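Submitting an outdoor piece to a juried sculpture show – does the base count toward the height?

Asked by Siiri Kettunen, 19 October 2022

I'm applying to the Galtavard open call for the spring sculpture walk. The form asks for overall height and weight. My piece is steel and sits on a concrete base that I can leave at home if they provide one. With the base it weighs 639 pounds, without it 236. Which number do I put down? The limit for the courtyard sites is 400.

2 answers

Put the weight of whatever you're bringing. If the base stays home, don't count it. Same with height. I showed at Kincaid two years ago and wrote it as "236 lb, base not included" style, with a note in the comments box. They emailed in May to ask about bolt holes, so have that drawing ready.

Second answer

Depends on the show. Inunlow wants everything that touches the ground. I would email them before you pay the fee. 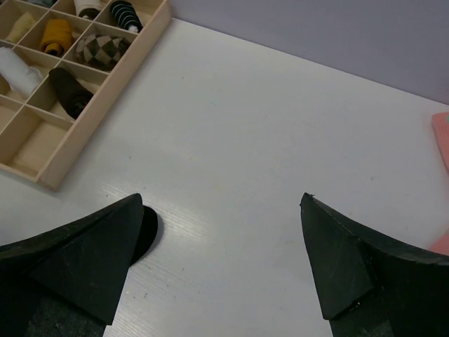 Also ask who pays for the base if they supply it. Some shows take it out of the artist stipend – mine did, and I only found out when the check came. Get the bolt pattern in writing too.

Related questions
Fakum residency: can two artists apply together?
Who insures work on loan to a city?
Sealing steel before an outdoor show
How long do juries take to reply?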